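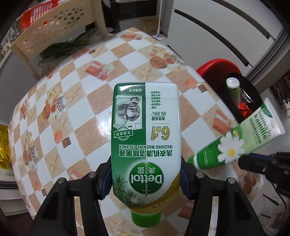
Trinity Nguyen-Tran asks whether the Solwood shared laundry rooms will stay open while the new maintenance schedule is introduced. They will. The Residents' Services office at Solwood Housing has received several questions of this kind since the notice went up, and this thread sets out the arrangements. 1/24

The schedule applies to the laundry rooms at Hirnham Court, Benavides House and the Vundstead Terrace buildings. It takes effect in June. Residents with a washer in their own apartment are not affected, though posts 9 to 13 may be of use to them. 2/24

Each laundry room will close for one morning a month, from 7 a.m. until noon. Only one building will be closed on any given morning. Dates will be posted on the laundry room door and in the lobby. 3/24

Residents of a building that is closed may use the laundry room at either of the other two. Your key fob will be enabled for all three locations from the first of June. No application is needed. 4/24

Fobs issued before the lobby doors were replaced cannot be updated remotely. If your fob is gray, please bring it to the front desk at Hirnham Court for exchange. There is no charge. 5/24

During the closure, staff will run an empty hot cycle with a machine cleaner in every washer, wipe the door seals, clear the drain filters and vacuum the dryer ducts. Machines will be rinsed with a second empty cycle before the room reopens. 6/24

Until now this work was done when a fault was reported. Last year the office logged 199 laundry service calls across the three locations. Of these, 78 concerned odor, residue on clothing or slow draining. 7/24

A further 47 calls concerned dryers that ran a full cycle and left clothes damp. In most of those cases the contractor recorded lint in the duct and no mechanical fault. 8/24

Several residents have asked what they can do between service dates. Please leave the washer door ajar when you have taken out your laundry. A closed door holds moisture against the seal. 9/24

Please measure detergent. The high-efficiency machines at Benavides House need far less than the older top-loading machines they replaced, and surplus detergent stays behind in the drum and hoses. Follow the amount given on the package for your load size. 10/24

Powder goes in the drawer. Detergent packs go directly in the drum, under the clothes. A pack placed in the drawer will often dissolve only in part and block the inlet. 11/24

Please do not put machine cleaners, bleach or vinegar of your own into the shared washers. Some of these products must not be mixed, and the person before you may have used one of them. If a washer needs cleaning, report it. 12/24

The lint screen should be cleared before and after each dryer load. At Vundstead Terrace the screen lifts out from the top of the machine. At the other two locations it is inside the door. 13/24

Kai Reuter writes that the evening hours at Hirnham Court are already crowded and wishes to know whether a closed morning will make them worse. The office expects some increase on the evening following a closure and will review usage at the end of the summer. 14/24

Laundry rooms at all locations will remain open until 11 p.m. on closure dates, one hour later than usual. Quiet hours still apply in the hallways after 10 p.m. 15/24

We have been asked about unattended laundry. The existing rule stands. Items left in a machine more than 15 minutes after the cycle ends may be moved to the folding table by the next user. Staff will not remove them from the room. 16/24

Items still on the folding table at the start of a closure will be bagged, labeled with the date and room, and held at the front desk of that building for 30 days. 17/24

Prices do not change. A wash remains $1.75 and a dry remains $1.50. The cost of the schedule is met from the existing maintenance budget, to which $1000 was moved from the call-out line for this purpose. 18/24

Balances on laundry cards can be used at all three locations. A card issued at Vundstead Terrace may show an error the first time it is used elsewhere. Remove it, wait for the display to clear, and insert it again. 19/24

Refunds for a failed cycle are handled as before. Write down the machine number and the time, and give both to the front desk. Refunds are credited to the card and are not paid in cash. 20/24

Residents with a medical need for laundry access during a closure should contact the office in advance. We will arrange a time at one of the other locations and, where the distance is a difficulty, help with transport between buildings. 21/24

Correction to the printed notice: the version posted at Benavides House gave the closing time as 1 p.m. The correct time is noon. A revised notice has been put up in the lobby, and the laundry room copy will be replaced this week. 22/24

Translated copies of the notice are available at each front desk in Spanish, Vietnamese and Simplified Chinese. Large-print copies can be requested by phone or in person. 23/24

Questions may be left as replies to this thread or delivered in writing to Residents' Services, Hirnham Court, ground floor. The desk is staffed from 8:30 a.m. to 4:30 p.m. Please include your building, but leave your apartment number out of public replies. 24/24

Added in response to a reply: the bicycle room at Vundstead Terrace shares a door with the laundry room but is not part of the closure. Fob access to bicycles will continue through the side entrance on the parking lot side.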